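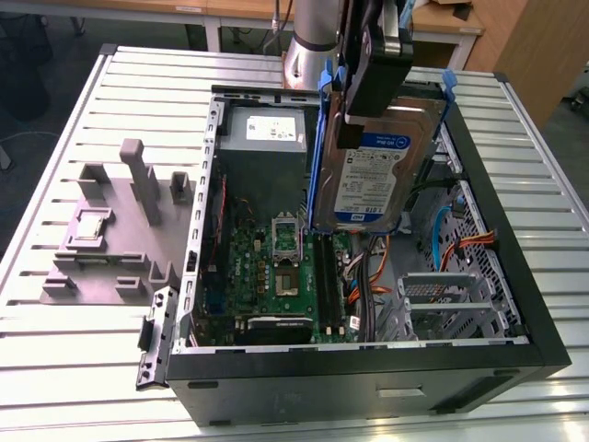 8TB WD Blue in its blue caddy, over the open Dell tower.

Friday, after lunch

Back on the Millstead towers. I had meant to get to this one earlier in the week, but the Kelemen order came in and took over the bench, and you all know how that goes. Anyway, the side is off, the case is lying down, and I can finally get at everything without skinning my knuckles.

The drive for this one is the 8TB, and I want to say again how much I like these caddies. The two bright blue tabs at the corners are easy to find even when I'm tired, and there are no tiny screws to chase across the table! (I lost one down a slot in the worktop last month and I'm still a bit sore about it.)

The CPU socket is empty and standing open with the lever up, so please, please keep fingers, sleeves and cable ends away from the pins. I'd like to get a cover on it before anybody goes near the memory slots. The graphics card stays where it is for now.

The cables through the middle are my next worry – a fat dark bundle with some thin orange wires mixed in, right beside the drive bay area. I plan to tie them back toward the power supply before closing up. If you have a better idea, write it in the margin, I won't be offended.

Bench tag for this tower is 166, shelf 19 when it's done. Jolteo still owes us the short data cables, so I'll ring them before I go home – and ask about the Trukovport box while I have them on the line.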